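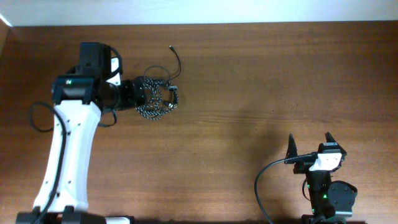
Two arms at a cable bench at Lalten's Kedgate site, the left one holding a braided cable.

Lalten puts robot arms on the cable benches at Kedgate

Lalten, which repairs and repacks small electrical goods for retailers, has moved part of its cable sorting work at Kedgate to pairs of robot arms. Five benches are now in use, and the company expects to keep that number until at least June.

Cables come back to Kedgate in mixed crates, often knotted together or wound around the product they were sold with. Until now each one was picked out, untangled, checked and coiled by hand. A full shift at the benches meant handling up to 320 cables per person, and staff had told the company for some time that it was hard on the wrists and thumbs.

Under the new arrangement, the arms take on the picking up, passing across and laying out. People still decide what happens to each cable. They look over the connectors, feel for damage along the sheath and choose whether it goes back into stock, to testing or to recycling. Badly knotted cables are also still done by hand — the arms are slow with them, and a person can usually see the way out of a knot sooner.

The arms run on Temba, a control program supplied by Prurex. Prurex also trained the bench staff, who can stop a pair, change the order of work or take a cable away without calling an engineer. In the last full month of the trial the benches handled 1,624 cables, a small share of everything that came through the building.

No jobs have been lost as a result of the change. The 20 people on the cable team remain in post on the same pay and hours, but the working day is different. Each person now spends no more than two hours at a time on hand coiling before moving to inspection, testing or looking after a bench. Those looking after a bench are paid the higher rate already used for the testing room.

Some changes were made after the first weeks at the request of staff. Crates now arrive at waist height, the alert tone has been turned down, and the evening shift has a handover at 2pm with the day shift so that faults are passed on in person.

Lalten will review the work with staff representatives before deciding whether to add further benches. The review will cover injuries and strain, the number of cables sent back for a second check, and how people on both shifts find the new rota.

Notes to editors

Lalten's Kedgate site handles returned chargers, leads and small household electricals. Prurex supplies and supports the Temba software used there.

Requests to visit the site should be sent to the Lalten press office.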